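Workshop tips: keeping good order around a small robot arm

Many people now have a small robot arm on the bench at home or in a shared workshop. We have two of them on one table, and in the last year we wrote down some rules for working with them. Matěj Havlíček began the list on the inside of a cupboard door, and Danica Oravec typed it later. I put it here with a few additions of mine.

Before you switch on

Clear the table completely. Screwdrivers, phones, pencils and cups with coffee belong on another surface. The only things within reach of the arms should be the things the arms will handle.

Put a cloth on the table, in one plain color without pattern. It stops light objects from sliding and it does not throw back the lamp as a varnished board does. Pull it smooth before every session and fix it under the table edge with clips. Small creases do no harm. A fold that stands up can catch a finger of the gripper.

Check the screws of the bracket and the gripper with a hand tool, not with a power driver. Matěj puts a thin line of paint across the screw head and the part next to it. When the line is broken, the screw has moved.

Cables

Most of our trouble came from cables. Leave enough slack that the joint can turn to its end position, and then move the arm through its whole path by hand, with the power off, and watch the cable all the way. If it becomes tight at any point, open the ties and start again. Where a tie sits near a joint, cut the tail flush. Sharp tails scratch your hands and they can also rub through the insulation of the next cable.

First objects

Begin with something that can be crushed without any loss. Paper cups are the best we have found. They are cheap, they weigh almost nothing, and a gripper that closes too hard leaves a dent in the wall which you can see at once. Always empty! Water comes much later, and glass in our workshop does not come at all. 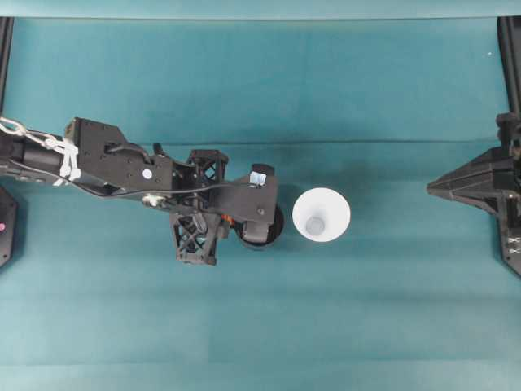 How far from the table should a person stand while the arms are moving?
Farther than the arm can reach when it is fully stretched, with one hand free for the stop switch. Measure the reach once and mark it on the floor with tape. We made the line in yellow, and visitors stay behind it without being asked.

During the work

One person gives the commands and says them aloud. Zuzana Procházka learned this in a factory and she insists on it, also when only two of us are in the room. "Moving" means the arms will move now. "Stopped" means the power to the motors is off, so never say it when the program is only paused.

Never reach in to straighten an object. Stop, straighten, step back, start. It takes a little longer – and you will be tempted to skip it on the tenth try.

Tie back long hair, take off scarves and roll up wide sleeves. Start every new program at the lowest speed and let it run 3 times in this way before you raise it.

After the work

Bring the arms to their rest position before you cut the power, or hold them while you do it. Some arms drop when the motors let go. Wipe the finger pads with a slightly damp cloth and let them dry. Shake out the table cloth outdoors, as crumbs and threads find their way into the joints.

Write in the notebook what was changed: a screw, a tie, a speed. One line is enough, with your name.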